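1/11/20

Spent the whole of the day on the spare room, which I have been promising to do since February, and I am now writing this on the landing with a cup of tea because my knees have refused to go any further.

It started with the bedding. I had got it into my head that everything had to come out of the cupboard before anything could go back in, so by ten o'clock there were sheets on the banister, sheets over the bath and a heap of odd pillowcases on the stairs that I tripped over twice. How does one household end up with so many pillowcases and so few pillows? I filled two bags for the charity shop in Prurkness and then took one of them half apart again, as I always do.

The monkey comforter is staying. I did think about it! It's bright yellow with white polka dots and that great daft grinning face, and it goes with absolutely nothing we own, but I put it on the bed to have a proper look at it and the room cheered up straight away. The plan had been to be grown up and buy the plain grey set from Kernness that I've had my eye on. Then I looked at the price again — 93 pounds, and that was before the pillowcases — and decided the monkey and I would get along perfectly well for another winter.

Did the skirting boards after lunch. Found a library book down behind the radiator, very overdue, and a Wirano catalogue from heaven knows when with the corner turned down on a page of lamps. I can't remember wanting a lamp. Quite a nice lamp, though.

The plastic bags are the next thing. Every blanket in this house seems to have come in one and I've kept the lot, all scrunched up inside each other, thinking they'd be handy for storage. Some of them are fine and I've used those for the summer things. The rest have split at the seams and need to go out with the rubbish, but the bin was full by then, so they are in the bath with the sheets.

Still to do: the top shelf (can't face it), the curtain hooks, and the drawer that sticks. I rubbed a candle along the runners like it said in the Ra leaflet and it slid beautifully for 11 goes, and then it jammed again with my good scissors inside. So I've had to open the new bin liners with my teeth.

Soup for tea, out of the tin. I was going to make the bed up properly with fresh sheets tonight, only of course they are all still over the bath, and I want a bath more than I want a made bed.
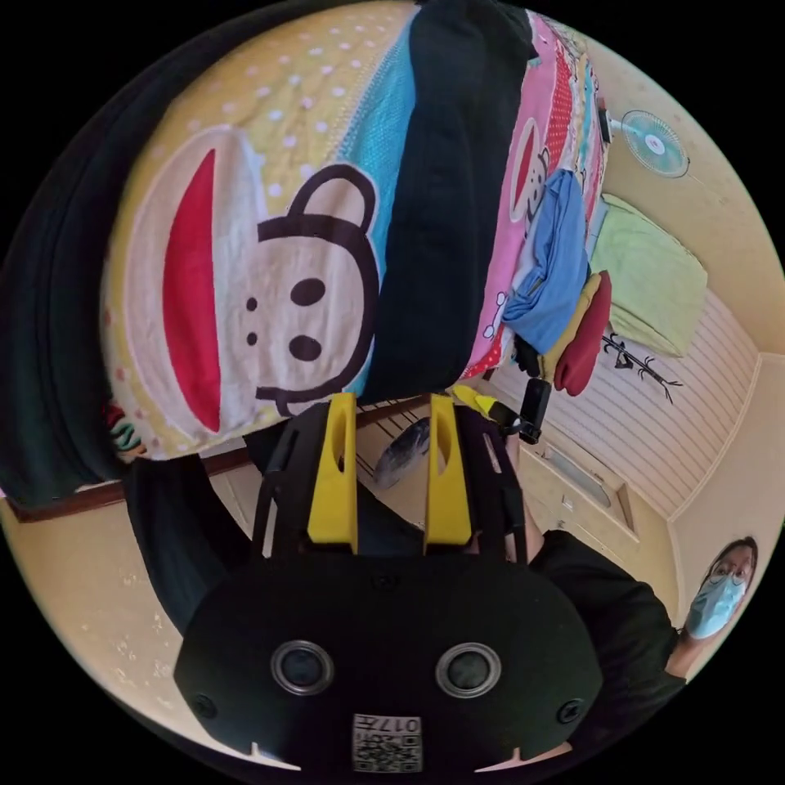 Must remember to ring about the boiler in the morning, and to get more tea bags, as I've just used the last one writing this. The top shelf can wait until the weekend. If it rains I'll do the curtain hooks as well, and if it doesn't I'm going to get those sheets out on the line first thing and leave the rest of it exactly where it is.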